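6. Pre-Run Checks in Simulation

This section applies to all sites running the Satti dual-arm unit in the Stuso simulator before a task is released to hardware. Complete 6.1 through 6.3 in order. A task that fails any step goes back to the author with the step number written on the run sheet.

6.1 Workspace limits

1. Load the room file and confirm that its revision matches the one on the run sheet.
2. Open Limits > Arm and set the joint speed cap to 16 percent for the first run. The cap may be raised to 80 percent after one clean pass.
3. Set the keep-out margin for fixed surfaces (walls, counters, door frames) to 21 mm.
4. Set the keep-out margin for loose items to 142 mm. Loose items include plants, vases, cups and anything else without a fixed joint in the room file.
5. Save the limits under the task name. Do not overwrite the Jusum default profile.

NOTE: Margins are measured from the collision mesh. The visible mesh may extend past it on curved parts.

CAUTION: Doors are articulated objects. A door left at an angle in the room file does not inherit the fixed-surface margin. Assign it by hand in Limits > Articulated.

6.2 Gripper state

1. Command both grippers to open and wait for the state flag to change from MOVING to OPEN.
2. Check the finger pads in the gripper view. The gap must be clear.
3. Close and reopen each gripper once. Record the flag at each end of travel.
4. If the flag and the view disagree, stop the run and reload the tool definition. Do not correct the flag by script.

6.3 View check

Each task must be reviewed from both the gripper view and the body view. The gripper view is used to judge finger clearance. The body view is used to judge arm position against walls, doors and furniture. Neither view replaces the other.

1. Pause the simulation. Do not review while the arms are moving.
2. Open the gripper view and identify every loose item near the fingers. Compare with the loose item list in the room file.
3. Open the body view and identify the nearest fixed surface to each arm.
4. Use the horizon overlay if the room appears tilted. The view follows the mount and is not leveled. Distances read by eye from a tilted view must not be entered on the run sheet.
5. Save the views with the task.

Gripper view 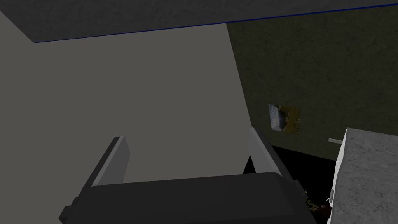
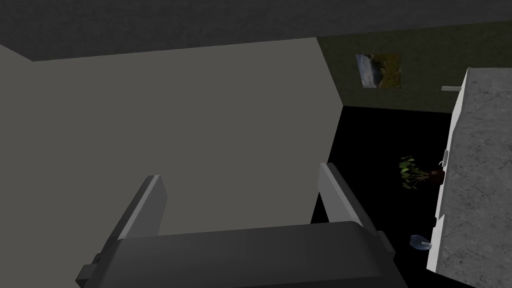
Body view 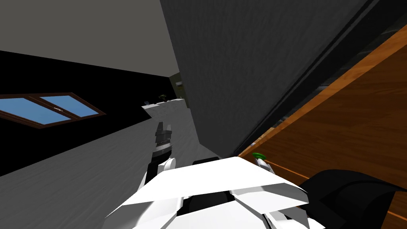
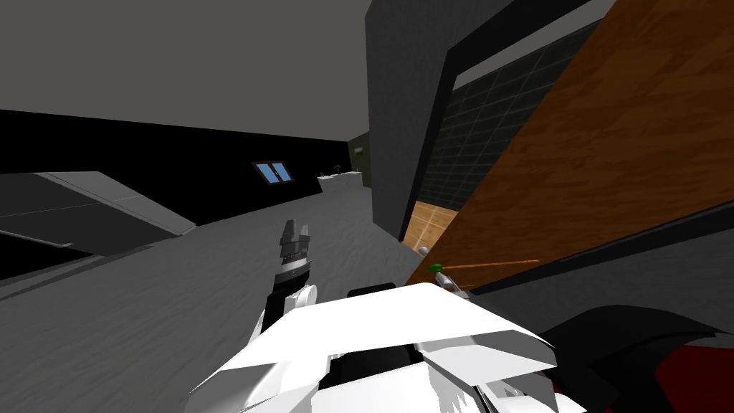

6.4 Release to hardware

1. Confirm that 6.1 through 6.3 are signed on the run sheet.
2. Export the task with the limits profile attached. The Vanddale controller rejects a task exported without one.
3. Run the task on hardware at the 16 percent cap with one operator at the stop button and no one inside the marked floor area.
4. Compare the hardware log with the simulation log. Any joint that differs by more than the tolerance in Appendix B requires a repeat of 6.2.

CAUTION: A clean pass in simulation does not permit entry to the work area while the drives are on. Follow the lockout steps in Section 2.

5. File the run sheet with both logs. Tasks edited after release, including changes to speed only, must be checked again from 6.1.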